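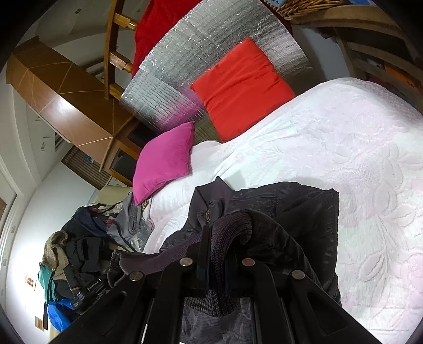
*My bomber jacket on the bed, with the thick rib knit folded over*

**How do I wash a jacket with a ribbed collar without stretching the knit?**

Posted by **Ximena Zavala**, April 17, 2018

Hello everyone, and thank you in advance for your patience with me, I tend to ramble! I have a dark charcoal bomber jacket that I wear pretty much from the first cool morning of fall until the lilacs come out. The body is some crinkly, slightly shiny fabric and the collar is a thick rib knit. The brand is Stikberg, which I had never heard of before I bought it, and the care tag has faded to the point where all I can read is "do not" and then nothing. Do not what?!

It has picked up that all-winter smell, mostly bus and fried onions, and there is a greasy line on the inside of the collar from my hand cream. I paid $62 for it and the dry cleaner near me wants almost half that, so I would love to do it at home if I can. My worry is the knit. I once had a sweater-jacket whose cuffs came out of the wash like two little bells, and they never went back.

So: machine or sink? Is there something I should do with the zipper? And can it go in the dryer even for a little while, or is that asking for trouble? We have a front loader, if that matters.

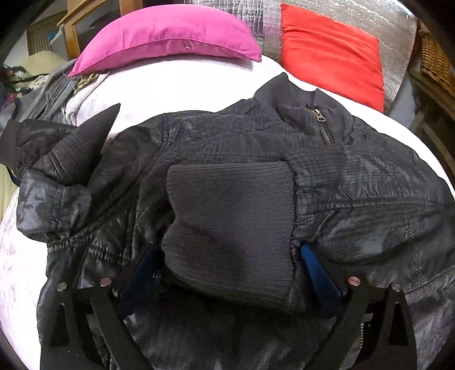 *Collar and zipper pull, jacket laid out on the bed*

---

**Darlene Bergeron**

Hi Ximena, what a nice jacket to have around for spring evenings. I did alterations for a good many years and I washed a lot of these for customers who had lost their tags, so let me tell you what I would do, and you can take what's useful.

Start with the collar by itself. Put one drop of plain dish soap on your fingertip, work it into the greasy line, and leave it alone for twenty minutes. Please don't scrub it with a brush! Brushing roughs up the yarn and then you have a fuzzy collar forever. Just press with your fingers and blot with a damp cloth.

Then zip it all the way up, turn it inside out, and put it in a mesh bag (a pillowcase with a knot in it is fine). Cold water, gentle cycle, half the soap you think you need, no softener. I'd set the spin low. A front loader is kinder than the old kind with a post in the middle, so you're in luck there.

The bell problem comes from hanging. A soaked jacket is heavy and the knit at the bottom and the cuffs gets pulled down for hours while it dries. Roll it in a big towel first, lean on it, unroll it, and then lay it flat on a second towel. While it's damp, squeeze the ribs together with your hands so they sit narrow, and let them dry that way. Turn it over the next morning. Mine usually take two days, longer if it's raining.

I would skip the dryer. Once the ribbing is completely dry you can hang it on a wide hanger.

One more thing I meant to say: test the soap on an inside seam before you do the collar. Dark dyes can surprise you. Rub a white cloth on it and look for color.

---

**Aaliyah Hiebert**

I just throw mine in with the jeans. Never had a problem, but it's an old one and I don't care about it much.

---

**Annick Leclerc**

Darlene's way is very close to my mother's, and she kept my brother's school jacket going until he was grown! I would only add that for the smell you might not need a wash at all. I hang ours on the back porch on a breezy day, out of the sun, turned inside out, and by supper the cooking smell is nearly always gone. Then you only have to fuss with the collar.

For the zipper, once everything is dry, run a bit of candle wax or a plain bar of soap up and down the teeth. Mine got stiff after a wash in March and that fixed it right up.

And if the cuffs on an older jacket have already gone loose, a little clear elastic thread woven through the inside of the ribs with a blunt needle pulls them back in. It takes an evening and a good radio show, and you have to go easy or they'll pinch your wrists. Let us know how the collar comes out, Ximena!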